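Housekeeping rules for a two-arm drinks table

I rewrote our table rules in August after Henk Dewulf pointed out that the old sheet covered the arms in detail and the liquids hardly at all. It was adapted from a bench at Delto where the heaviest thing handled was a connector. Drinks need their own rules. What follows is version 2, less the parts that only concern our network.

Rule 1. One arm holds, the other waits open. The waiting gripper stays empty until the first has released. Two closed grippers over one table means two objects whose state has to be tracked, and our stop procedure assumes one.

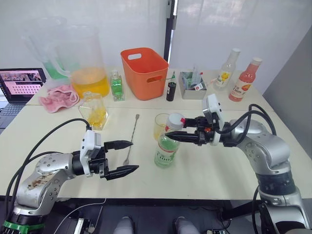

Right arm on the bottle, left gripper open. Bar spoon lying between them.

Rule 2. Grip bottles near the top, below the cap. With a part-filled bottle this keeps most of the liquid under the fingers. Henk would prefer a grip at mid-height for pouring, and Foulkes, who reviewed the draft, agrees with him. I have left it as a permitted exception that must be noted in the run log.

Rule 3. Bulk liquid goes behind the working area. Pitchers stand at the back, and nothing that holds more than a glass goes between the arms.

Rule 4. A cloth stays on the table, within reach of a person standing at the side. It is never used as a mat.

Rule 5. Cables at the wrist need slack for the full range of the joint. Check the loop by hand at both limits before power is applied. Log entry 639 is a connector pulled out of its socket on the Triton cell by a loop that was fine in every pose except one.
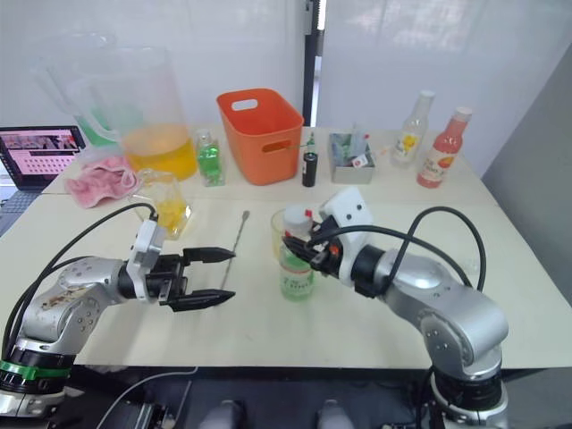 Small bottle held in front of the cup, spoon nearly upright. Pitchers at the back.

Rule 6. Long thin tools are listed separately from containers. A bar spoon changes its outline a great deal depending on how it rests, and a clearance figure taken with it flat is no use once it is up.

Rule 7. Wipe down the arm casings at the end of the session. Use a damp cloth, no spray near the joints.

Open item: minimum spacing between containers. Herkow uses 100 mm, and we can't keep that on a table this full. I'm testing a smaller value and will post the numbers when there are enough runs.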